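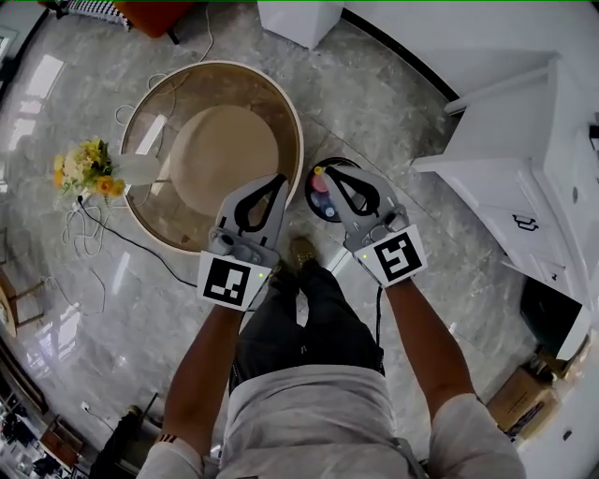 What is an ambassador?

An ambassador is a person who speaks for one country while living in another. The government at home picks the ambassador and sends him or her abroad, usually for a few years. When the two countries need to talk about trade, travel, a problem at the border or a visit by a president, the ambassador is often the first person to get a phone call.

The place where an ambassador works is called an embassy. It is almost always in the capital city of the other country, because that is where the government is. A country has only one embassy in each capital, but it may have smaller offices in other big cities. A smaller office is called a consulate, and the person in charge of it is a consul.

What happens at an embassy?

A lot of the work is reading, writing and meeting people. The staff read the local newspapers, go to speeches and talk with farmers, teachers, business owners and members of the local government. Then they write reports and send them home, so that the leaders there know what is going on.

Embassies also help their own citizens. Suppose you are on vacation in another country and your family loses its passports. You can go to your embassy or consulate and ask for new papers to get home. If someone gets very sick or is arrested, the consul can visit and help contact the family. The consul cannot pay your hotel bill or get you out of jail. You still have to follow the laws of the country you are visiting.

People from the other country come to the embassy too. Many of them come to ask for a visa, a permission to enter a country. A visa may be a sticker or stamp in a passport, or it may be kept on a computer.

Vlasta Čierny worked in embassies for 14 years before she began visiting schools to talk about the job. In her first post she worked at the visa window, and in July, when people were planning trips, she handled 326 visa requests in one month. Her day started at 7:30 in the morning and a line had already formed at the door.
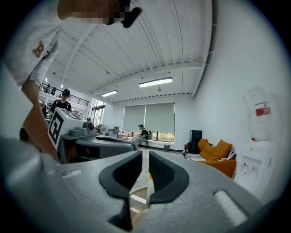 Later she moved to the section that deals with trade. Her work there was mostly about food. The two countries had different rules for what a jar of honey had to say on its label, and the talks went on for 15 months. She says the honey itself was never a problem, only the label.

How do countries talk when many of them are in the room?

Sometimes two countries can settle a matter between themselves. Other matters, such as fishing in the ocean or keeping the air clean, touch many countries at once. For these, countries join groups and send a person called a permanent representative. "Permanent" means that the person stays at the group's headquarters and doesn't just come for one meeting. A permanent representative often has the rank of ambassador.

In meetings like these, people speak many languages. Interpreters sit in small booths and repeat each speech in another language while the speaker is still talking. They usually work in pairs and switch often. The other people in the room listen through earphones.

When countries agree on something, they may write it down as a treaty. A treaty is a written promise between countries. In many places the leader's signature is not enough, and the parliament or congress at home has to approve it as well.

What if countries do not agree?

Then they keep talking, or they stop for a while and try again. A country that is upset may call its ambassador home for a time. This is a way of showing that something is wrong. If things get very bad, a country may close its embassy, and sometimes a third country agrees to pass messages between the two.

Words to know

Citizen: a person who belongs to a country and has rights there.
Consulate: a smaller office outside the capital that helps citizens and handles visas.
Diplomat: anyone whose job is to speak and act for a country in its dealings with other countries.
Treaty: a written promise between countries.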